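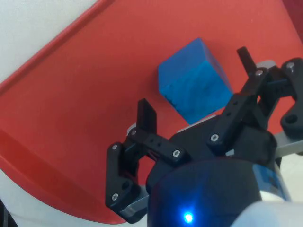

Figure 2. Blue wooden cube on a red tray.

4.2 Owner residence and the resale of tower apartments

Registry entries for the Stestholm waterfront record the owner's mailing address but not whether the owner lives in the unit. We therefore classed an apartment as non-resident when the mailing address lay outside the metropolitan area at the time of sale and the annual service bill was sent there. Units held through a company were classed by the address of the company. Apartments with a change of address in the same year as the sale were left out of the main sample and are treated in the appendix.

The two towers differ in how they were first sold. Avetti was marketed abroad before construction began, and most of its upper floors changed hands at least once before handover. Mercado was sold locally, after completion, with a cap of two units per buyer. Layouts are similar up to the seventh floor. Above it, Avetti switches to full-width plans with private elevator lobbies, and a direct comparison is no longer possible without adjusting for floor area.

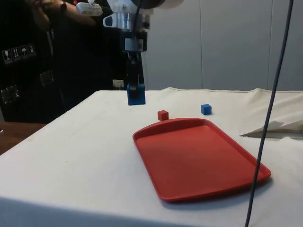
Figure 3. Robot arm over a table covered with a white cloth, with a red tray.

Asking prices were indexed to 100 in the March before the first resale in each building. By the end of the study period the index for non-resident units in Mercado stood at 89, while resident-owned units in the same building had returned to their starting level. The gap in Avetti was smaller and changed sign twice. Time on the market followed a clearer pattern: non-resident sellers waited longer before lowering the price, and when they did lower it, the cut was larger. Rental status at the time of listing explains part of the difference – a sitting tenant limits viewings – but the pattern remains in the vacant units.

Parking spaces were sold separately in Avetti and have been removed from the sale price wherever the deed lists them.

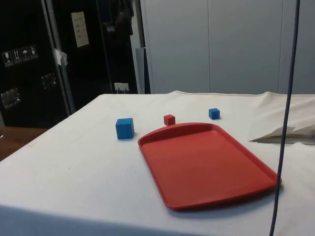

4.3 Service charges and arrears

Service charges are set by floor area in both towers. The management firm, Plusirov, supplied arrears by unit and quarter, with names removed. Arrears were matched to sales through the unit number, and unmatched units were dropped. Non-resident owners paid later than resident owners, yet few of these balances were carried past the following quarter. Late payment alone is thus a weak signal of financial strain. It may reflect bank transfer times and the habit of paying through an agent. Where a balance remained open at sale, it was cleared from the proceeds in every case we could trace.
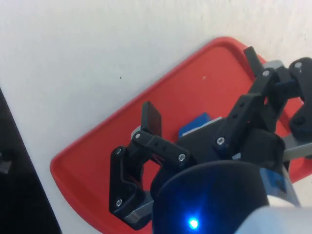
Maricel Tagle, commenting on a draft of this section, objected that the agent should be treated as a separate party: an owner who pays on time to an agent who pays late appears in the ledger as a late owner. We accept the point. The ledger does not show the date on which the agent was paid, and the estimates for arrears should be read with this limit in mind. The resale estimates in Section 4.2 do not use the ledger and are unaffected.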